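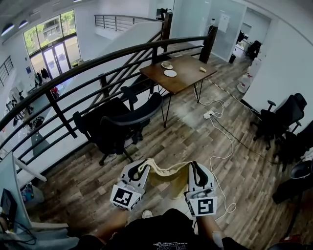 A beige cloth held by its two upper corners over a wood-look plank floor.

Abella Adds Two Products to Dredside Hospital Supply List

DREDSIDE, 5 April 2025 – Abella, the drug purchasing group for hospitals and clinics in the Dredside region, has updated its list of products under negotiation. The update covers all talks opened or closed through the end of February.

Two products were added to the list: Drorkska, a tablet for high blood pressure, and Grastari, an injection for adults with moderate to severe plaque psoriasis. Abella now has 5 products under negotiation. No talks were closed without an agreement during the period.

The Drorkska talks cover the 30-tablet pack and the 1,000-tablet pharmacy bottle. Both will be priced under one contract if an agreement is reached. The Grastari talks cover the prefilled syringe only. The maker has not asked for the pen version to be included, and member hospitals that stock the pen will go on buying it at their current price.

Being on the list does not mean that a product will be covered. Each member hospital decides for itself whether to add a drug to its formulary after an agreement is signed. Prices and rebates stay confidential between Abella and the manufacturer.

Member pharmacies do not need to change their orders at this time. Orders already placed for Drorkska will be filled under existing terms – this includes standing monthly orders. Pharmacies that want to be told when either negotiation ends should check that their contact details are up to date in the member portal.

Manufacturers that plan to submit a product for review must send the full file, including the product label and a budget impact statement, at least 30 days before the next intake date. Incomplete files will be returned and moved to the following intake.

The full list, with the date each negotiation opened, is posted in the member section of the Abella website. Questions about the list can be sent to the Abella contracts office in Dredside.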